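On the Clearing of a Spare Bedroom

Readers of this page will recall that the household undertook, in October, to return the spare bedroom to its proper use. The room had served for a considerable time as a place where things were put. It has a good window, a large bed and a door that shuts, and the last of these had proved its undoing. What follows is a record of how the work was arranged, set down chiefly for my sister-in-law, Bronwyn Stubbs, who is to attempt the same in her own house and has asked for particulars.

The first decision concerned where the sorting should be carried out. My own preference was for the floor. Orathai Prasertsri, with whom I share the house and most of its contents, held that the bed was the better surface, and her view was adopted. A bed is at a reasonable height for the back. It is also needed at night, and this places a limit on how long any heap may remain upon it. We agreed that all work would cease at six in the evening and that the bed would be clear by then, whatever the state of the shelves.

The second decision concerned boxes. We had a number of plain brown cartons saved from deliveries, and I had previously bought two lidded crates from Kusby, which were handsome and too deep. Small articles placed in a deep crate are not seen again. The cartons were shallower and could be stood open on the bedding with their flaps folded back, so that one could see the floor of the box and judge what would fit. The crates have been given over to winter blankets, for which they are well suited.

It was settled that each carton should have one purpose only, written on the outside in pencil before anything was placed inside it. The purposes were as follows.

Bathroom and washing things
Paper, card and tubes
Sewing
Cables and chargers
To be returned to their owners
Undecided

The last of these was permitted on the condition that it be emptied every evening. On the first evening it contained eleven articles, on the second evening four, and thereafter it was used mainly for pens.

Some account should be given of the cardboard tubes, as they caused more discussion than their worth would justify. I keep them. They are useful for storing maps, for protecting rolled drawings, for keeping lengths of ribbon from creasing and, when cut down, for starting beans in the spring. Orathai accepts the beans and disputes the rest. A compromise was reached whereby I might keep as many as would stand upright in a single carton, and any with a crushed end would go out with the paper. A tube with a clean rim and a sound seam will last for years. Those that had begun to unwind were not worth defending, and I did not defend them.

The small plastic containers were a different matter. Over time we had gathered a quantity of tubs and cups with their labels still on, some of them empty, some holding three or four of whatever had first come in them, and several holding something else entirely. Our rule was that a container might stay if its label told the truth. Where the label and the contents disagreed, the contents were moved and the container was either washed or put out for recycling. Containers with a clear upper part were preferred over opaque ones, for the plain reason that one may see into them without opening them. I would recommend this point to Bronwyn in particular, whose bathroom cabinet I have seen.

I should add a word on laying things down. A round container placed on a duvet will roll into the nearest fold and stay there. We lost a reel of grey thread in this way and found it two days later at the head of the bed, beneath the pillow. It is advisable to pull the bedding flat before beginning and to do so again after lunch. Ours is a gray-and-white check — Orathai's choice, from Petchrat — and although it was not bought with sorting in mind, the squares were a help when we laid out buttons.

On the matter of light: the window faces the sun for much of the day, and the curtains are a teal blue which I had thought too strong when they were hung. I withdraw the objection. Drawn across, they let through enough light for reading small print, and the glare does not fall directly on the work. We kept them closed until the middle of the afternoon and had no need of the lamp.

Kittipong Tanasarn called on the second day to collect a drill which had been ours to look after since the spring. It was in the carton marked for return, along with a cake tin and two library books belonging to his mother. He stayed for tea and offered the opinion that the cables should simply be thrown away. They have been kept, coiled and tied, and each now bears a paper tag. Four of the tags say only "unknown". I intend to review these at the new year.

The cost of the exercise was small. A roll of tape and a packet of tags were bought from Prondari, and nothing else was needed. The greater expense was one of time, as the sewing things alone took an entire morning. The button jar held over 400 buttons, a figure I am able to give because Orathai counted them, and it was her wish that the total be recorded here.

There remains the question of the wardrobe, which has not been opened. It will be dealt with separately, most probably when the weather turns and the coats have to come out in any case. I have also to decide where the carton of tubes is to live, as it does not fit beneath the bed and I have been asked not to leave it on the landing.

Bronwyn has enquired whether the boxes should be closed as they are filled. We left ours open until the final evening and taped them only once we had both looked inside.
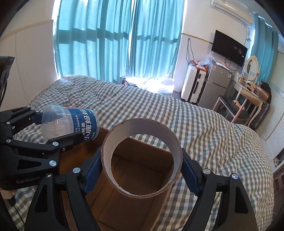 Tube and tub, with an open carton on the bed.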